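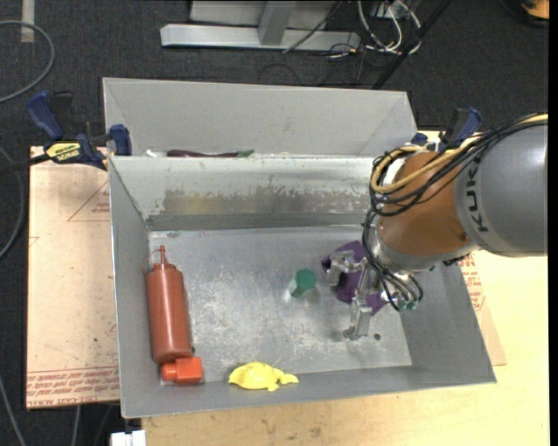
A KUKA robot arm reaching into a gray metal bin.

Why Does a Pop-Up Card Pop Up?

Last updated: September

You open a birthday card and a cake jumps out at you. It is a paper cake, so you can't eat it, but for half a second your brain gets its hopes up.

There is no spring inside. There is no battery either, unless the card also sings, and in that case you have our sympathy. A pop-up card works because of folds, and you are the engine. When you pull the covers apart, the paper inside gets pulled too, and it has only one place to go.

The box fold

Take a piece of stiff paper and fold it in half like a book. Now make 2 straight cuts into the folded edge, side by side and the same length. You have made a little flap. Push the flap through to the inside, so that its fold points the other way, and close the card on it. Press hard. Open the card again and a small box is standing up in the middle, looking pleased with itself.

Glue a picture to the front of the box. That picture can be a cake, a cat, or your uncle's head. People who make cards for a living use this fold all the time, and so do people who forgot it was Grandma's birthday until breakfast.

The V-fold

The other famous one is the V-fold. You cut a separate piece, fold it down its middle, and give it a tab at the bottom on each side. The tabs get glued to the two halves of the card so that they make a V shape across the crease. When the card is shut, the piece lies flat. When the card opens, the two sides of the V are dragged apart and the piece stands up. Mountains, wings and big open mouths are usually V-folds.

The middle of the V has to sit exactly on the crease. If it sits a bit to one side, the card will still close, but it will complain, and the dragon will get a new wrinkle in its neck.

What goes wrong

Mostly, things stick out. A card is only so tall, and a giraffe doesn't care. If your giraffe pokes past the edge when the card is shut, you can trim the giraffe or start again with a bigger card.

Paper matters too. Printer paper is floppy and lies down for a nap. Cereal box cardboard is strong but hates being folded. Makers use something in between, called card stock, and run a blunt tool along each fold line first. This is called scoring. An empty ballpoint pen does the job nicely.

The Trellance castle card in our shop has 13 separate pieces and 56 folds. The first version took 5 tries. On try number four the castle opened beautifully and then would not close, so it lived on a shelf as a castle.

Can I have one with my name on it?

Yes. Letters can be pop-ups too. Each letter needs its own little box fold, so Ian gets a quick card and Alexandria gets a very busy one. Long names may need smaller letters or a wider card. Changing your name is also possible, but the forms are dull.

Contact us | © Bultbridge Paper Goods | Back to top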